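Soltavico puts hand-held grippers through the washing-up

PRESS RELEASE
For immediate use

Soltavico has finished the first round of its hand-held gripper comparison, and the early finding is that a cup is harder than it looks. The trial ran through January at the company's workshop in Plolen and pitted 2 jaw designs against the same dull household jobs, over and over, until the testers had opinions about crockery.

The grippers are worn-in tools by now. An operator sits at a table with one in each hand and does what most of us do without thinking: picks up a cup, puts it on a rack, takes it off again. Each jaw design was given 700 attempts. The standard jaw comes from Baert. The challenger, Tasturell, is Soltavico's own, and has a softer pad and a rather higher opinion of itself.

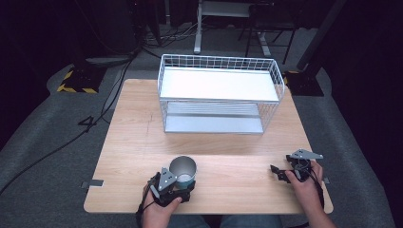

Soltavico Press Office
Trials and Product News

Metal cups were included because they are smooth, shiny and unforgiving. A gripper that is happy with a cardboard box can go to pieces when faced with polished steel, and a camera that copes well with a matt surface may take a bright highlight for something worth grabbing. The wire rack was included for much the same reason, with the added charm that there are so many thin bits to catch a jaw on.

Tasturell dropped fewer cups. It was also slower to let go of them, and 50 of its attempts were marked down because the cup came back up with the jaw after it had supposedly been put down. Baert's design let go cleanly every time and, on a bad afternoon, somewhat earlier than asked. The lower shelf of the rack gave both of them trouble.

Cables remain a sore point. Operators asked for a longer lead on the left-hand unit and a lighter one on the right, and one feedback form consisted of the word "cable" and nothing else. Soltavico has taken this on board and is fitting new leads before the next round.

The second round will use the same tables and racks, with 300 further attempts for each design and a wider choice of things to pick up. Spoons have been requested by the engineering side. The operators have requested that they not be.

Full results will be shared with trial partners once both rounds are complete. Trade visitors who would like to try either design at the Plolen workshop can arrange a visit through the press office. Bookings are for mornings only.

ENDS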